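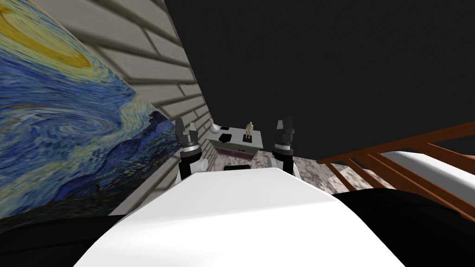 Figure 1. Two grippers near a brick wall with a reproduction of "The Starry Night" (computer rendering).

Plastic Additives Supply: A Study of Cutine
Student: Mal-soon Sun
Course: Industrial Materials and Markets

1. Background
Cutine is a mid-sized producer of calcium-zinc stabilizers for rigid PVC. The company runs one plant in Gralstead and sells mainly to pipe and window profile makers. PVC breaks down when it is heated during processing, and a stabilizer is added to the resin to slow this. Cutine started out with lead-based products and dropped them when its customers began asking for lead-free grades.

2. Products
The company sells 2 grades. The first is a powder called Ra, used in pressure pipe. The second is a flake grade for profiles, which costs more but makes less dust in the mixing room. Ra made up 80 percent of sales by weight in the year I studied. The rest was the flake grade.

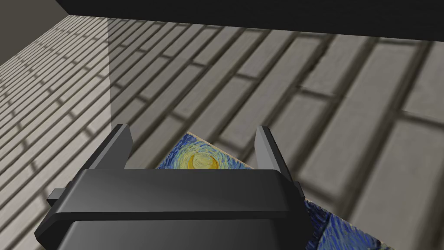 Figure 2. Black gripper with two parallel fingers, rendered view.

3. Customers
The largest customer is Voltimeck, a maker of cable ducts and conduit. It takes 60 tons a month under a yearly contract, and the price is reset every July. Smaller buyers order by the pallet and pay the list price. I sent a short survey to the smaller buyers on delivery and product quality. Of those who answered, 93 percent said their last order came on time. Complaints were mostly about torn bags.

4. Raw materials
Zinc stearate is bought in, and calcium stearate is made at the plant from stearic acid and lime.

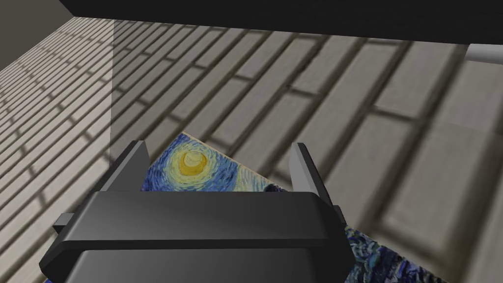

The price of stearic acid follows palm oil and can move a lot within one season. Cutine keeps a small stock and passes part of any increase on to the buyers who pay list price. The Voltimeck contract does not allow this between resets, so the company carries that cost itself.

5. Limits of the study
I did not have access to the full accounts. Sales shares are by weight only, and I could not work out the margin for each grade. Export sales were left out.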